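Midik 110 Rotary Paper Trimmer with floor stand

In stock at Ustden. Also sold without stand, see below. The smaller Midik 76 is back in February.

Big trimmer for people who cut a lot of paper and want it straight. Posters, maps, wallpaper samples, mount board if it's thin. The number is the cutting length in centimeters, same for the 76. Round blade in a closed head, slides along a steel bar, cuts in both directions. You push, it cuts, you push it back and it cuts again.

No lifting arm. Nothing to swing down. Blade is inside the head the whole time so fingers stay away from it, but keep them off the bar while you're cutting anyway.

The clamp comes down by itself when the head moves. Clear strip, full length, so you can see your line through it. This was the weak spot on the old model — the strip yellowed and people were guessing at the last inch. New one is a different plastic and we haven't had one back yet.

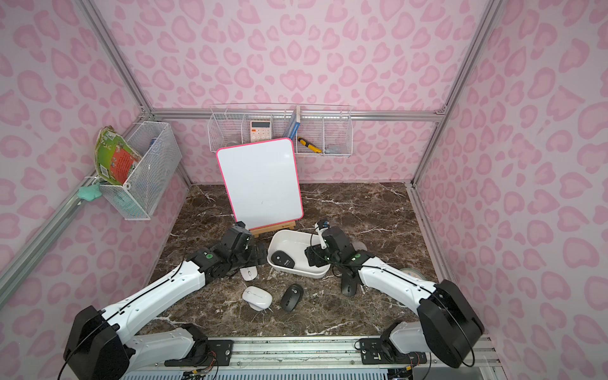 Base board is heavy, gray, printed grid on top. Side guides left and right, both with rulers, inches on one and centimeters on the other. The back stop is an extra. Get it if you cut the same size all day, skip it if you don't.

Stand comes flat. Four legs, a crossbar, a cloth catch tray that hangs under the front edge. Put the crossbar on before you tighten the legs or you'll be doing it twice. The shipping weight with stand is 102 pounds so please have two people at the door. Driver does not do stairs.

What's in the box
Trimmer, fully assembled
Stand with bolts and hex key
Catch tray
One blade fitted, one spare
Cutting strip, fitted
Printed manual (the drawing on the last page is wrong, the left guide goes on the LEFT)

Blades

Fits Plisetti round blades, standard and hard. Standard is fine for paper. Hard for photo paper and film, costs more, lasts longer. Don't use a no-name blade, the center hole is a hair too big on the ones we tried and the cut wanders. Change takes a couple of minutes. Take the cap off, blade out with the holder, new one in, cap on. Wear gloves. We mean it.

Turn the cutting strip when you change the blade. It has more than one good edge and most people throw it out after the first.
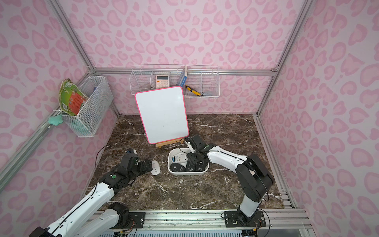
White computer mouse on a dark marble-pattern tabletop.

Table use

The 110 can go on a table without the stand. Needs a deep one, and flat. If the table bows in the middle the bar bows with it and you get a curved cut, very slight, but you'll see it when you put two sheets edge to edge. Check with a long level before you order. Rubber feet are in the bag with the hex key. Hard shiny tops are OK with the feet on. Leave room on both sides for the head to run out, and room behind for the sheet.

Not enough depth? Get the 76. Same head, same blades, same clamp, just shorter.
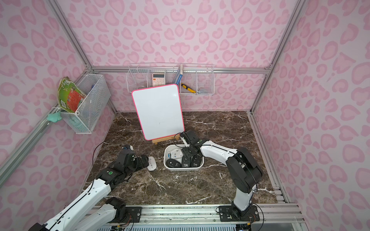 Trimming to size goes faster if you do the sums first and cut second. Write the sizes down on a scrap, biggest first, and cut in that order. Allow for the bleed. We get calls about wrong sizes and it is nearly always a sum done in someones head. So keep the small stuff close to the trimmer and not on it: pencil, tape, spare blade in its case. A divided wire basket along the back does the job, like the white one here with the calculator standing in its own compartment, and the cutting board stays clear. Anything left on the board gets caught by the clamp sooner or later. Soft pencil for marks, pen smears on coated stock.

Care

Wipe the bar with a dry cloth. No oil on the bar, ever, it ends up on the paper. Dust builds up in the head if you cut a lot of uncoated stock, so pull the cap and brush it out when it starts to feel gritty. If the head drags after that, the runners are worn. Those are a service part. Send the head only, not the whole machine!

Service is done here in Ustden by Lleucu Voyle and she wants a test cut in the parcel with the head. Any paper, just cut it and send it. Saves a phone call. Mark which end you started from.

Guarantee is 2 years on everything exept blades and cutting strips. Gumede pays return shipping for the first one, you pay after that.

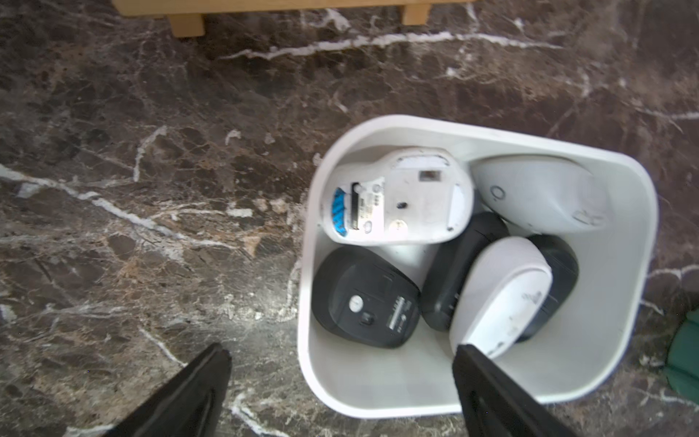 Will the 110 cut foam board?

Thin foam board only, and with a new blade. Thick board gets crushed by the clamp before the blade reaches it, so use a knife and a straightedge for that.

Extras

Back stop
Plisetti blades, standard or hard, singles or packs
Cutting strip
Dust cover, fits the 110 with or without stand
Roll holder, bolts to the stand (not for table use)

Ordering

Order before noon and it goes out same day if it's in stock. Stand ships in its own carton and sometimes shows up a day after the trimmer, wait for both before you call. Check the bar for dents while the driver is still there. Schools can order on account, put the PO number in the notes box. Pickup from the Gumede counter is fine too — ring first so we can get it down off the rack.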